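How to Clean a White Desk Without Making It Worse

by Abelardo Mansilla
2023-02-12
143 shares | 2 comments

I bought a white desk in October because it looked calm in the store. I have since learned what color coffee is, what color pencil is, and what color my own forearms apparently are. If you own one too, my condolences. Get a sponge.

What you need: a two-layer kitchen sponge, dish soap, warm water, a dry cloth, and something shallow to keep the wet sponge in. I use old takeout containers for the last job. They're free, and they don't mind being thrown out.

1. Clear the desk. All of it. Moving the mug in a slow circle while you wipe behind it doesn't count.

2. Unplug anything that has a plug. If there's a cable panel set into the top, keep the water well away from it and do that part last with a cloth you've wrung out twice.

3. Mix a drop of soap into a bowl of warm water. One drop. I used a generous squirt the first time and spent 55 minutes rinsing a surface that had been cleaner when I started.

4. Wet the sponge, squeeze it hard, and wipe from the back edge toward you in straight passes.

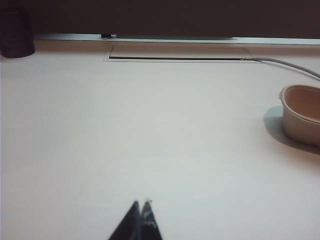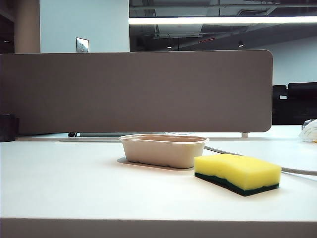
Soft side on the desk when you wipe, not green side down as the sponge is lying here. Going over a matte white top with the scouring layer gets the ink off and leaves a shiny patch, and you'll see that patch every morning for as long as you own the desk.

5. Park the sponge in the container between passes. Pulp ones go limp if you leave a soaking sponge in them overnight, so don't.

6. Go over everything with plain water, then dry it with the cloth. Don't forget the front edge, where your sleeves live.

For ballpoint, try a dab of soap left on for a minute before you reach for anything stronger.

Pak-hei Hsiao wrote in to object to step 4, saying that wiping toward yourself only puts the crumbs in your lap, and that side to side with a hand cupped at the end is the civilized way. I tried it. Fewer crumbs in the lap, more in the sleeve.

2 comments

Related
Getting Tape Residue Off a Drawer Front
Where to Put 300 Pens
The Gaete Method for Folding Dishcloths, Tested
Why My Irkel Lamp Leans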